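Mustomier Dorkora 2 -- the plain little phone for people who still make calls

6 min read

June
By Hannelore Rieger

We have been selling the Dorkora 2 in our shop for long enough now that I feel I know it the way you know a neighbor's dog, and I've rewritten this page more than once because people keep writing in with good questions that the old page didn't answer. So get yourself a cup of something and I'll go through the whole thing, the nice parts and the parts where you might be happier with another phone.

The Dorkora 2 is a 4G flip phone. It opens with a hinge, it has real number keys with a proper click to them, and it makes phone calls that sound very good. Mustomier put most of their effort into the speaker and the microphone, and you notice it the first time you call somebody from a noisy kitchen and they don't ask you to repeat yourself. There's a small screen on the outside of the lid that shows the time, the battery and who is calling, and a larger one inside for messages and the menu.

It comes unlocked, so you can put your own SIM in it. The tray takes a nano SIM, the small kind. If you are coming from a very old phone with one of the bigger cards, your carrier can swap it for you, and please ask them to do that before you cut anything with scissors! We have had a few of those come back to us and the tray does not forgive a crooked edge.

Which carriers does it work with?

This is the question I answer most. The Dorkora 2 supports voice over LTE, and that matters a great deal now that the older 3G networks have been switched off in so many places. Before you order, call your carrier (or use the chat on their website, if you have the patience for it) and ask whether they will allow a phone you bought elsewhere to make VoLTE calls on your plan. Some carriers keep a list of approved phones and some will take anything that speaks the right language. If you'd like to give them the IMEI number ahead of time, write to us and we'll read one off the shelf for you and hold that phone under your name until you hear back.

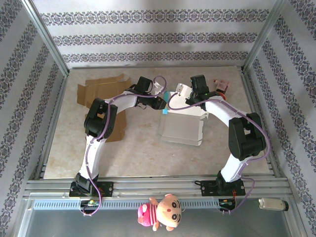
Text messages work from the first minute on nearly every plan. Picture messages sometimes need the carrier's settings typed in by hand, under Menu, then Connections, then Access Points. It's a fiddly job with number keys, I won't pretend otherwise, but you only do it once. If you get stuck, Josué Siqueira on our support desk will stay on the line with you while you type. He has done it so often that he can tell you which key to press without looking at the phone.

Battery

The battery is one you can take out and replace with your thumbnail, and I'm so glad somebody still makes them that way. Charging is by USB-C, and there is also a charging cradle, sold separately, which I'd recommend to anyone whose hands don't like small plugs. In my own use -- a handful of calls a day, some texting, the alarm in the morning -- I charge it every 3 days and it's never quite empty when I do. If you live where the signal is weak it'll go faster, as any phone will, because it has to keep shouting for the tower.

Spare batteries are made by Stamix to Mustomier's pattern and we keep them in stock. Do stay away from the unbranded ones. They fit, but the back cover bows out a little over them and the gauge reads wrong.

Contacts, and how many it holds

The phone's own memory holds 700 contacts, each with a name, two numbers and a short note. You can copy contacts over from your SIM, or over Bluetooth from the phone you have now, and the Bluetooth way is the better one because it keeps long names whole. There are speed dial keys too. Press and hold the number and off it goes. My mother uses key 3 for me and key 2 for my brother, and I have decided to read nothing into the order.

You can also block numbers, or turn on the setting that only lets people in your contacts ring through. Everybody else goes to voicemail quietly. I turned it on for a weekend to test it and then left it on, and I've been calmer ever since. Just remember it's there if you're expecting a call from a doctor's office or a plumber!

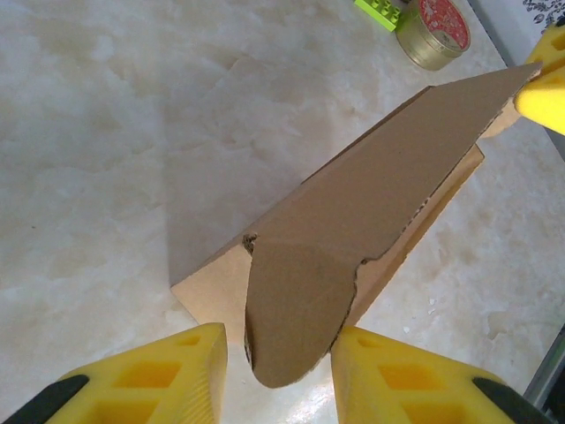

Ringtones come in 40 flavors, and most of them are what you would expect. The loudest is the one called Old Bell, and it can be heard from the yard. There's a hearing aid setting as well, found under Sounds, and customers with telecoil aids have told us it made a real difference for them. If you use a Bluetooth hearing aid, do check with us before ordering, as not every model pairs.

What it doesn't do

There's no app store. You can't put your bank on it, or your bus pass, or the family group chat if that chat lives in an app. There is a web browser, and I'd call it a browser for emergencies. The camera takes a picture you can recognize people in, outdoors, and that's as far as I'd go. If you need maps, you'll want something else in the car.

For people who want a bit more, Mustomier makes a touchscreen model called the Asfaw, which runs Android and has the same good speaker. We sell plenty of those too, and there's a page for it on this site. I find that folks who are torn between the two usually end up with the Asfaw, and folks who read the paragraph above and felt relieved want the Dorkora.

What you get, and how we send it

You'll get the phone, one battery, a USB-C cable, and the printed guide in large type. There's no wall plug, so use the one you have or add one to your order. Colors are slate, cream and a dark red that looks browner on most screens than it does in the hand. Before a phone leaves us we put in a test SIM, make a call and send a text, so if you notice that the seal on the packaging has been opened, that was us.

Returns are easy. If your carrier refuses it, or you simply don't take to it, send it back with everything that came with it and we'll refund the phone. Please delete your contacts first (Menu, Settings, Reset) and take your SIM out. We do mail forgotten SIMs back, but it's a long wait without your phone number.

Orders placed before noon go out the same day. For anything this page hasn't covered, the support desk is open from nine in the morning until five, and it's usually Josué or me who picks up.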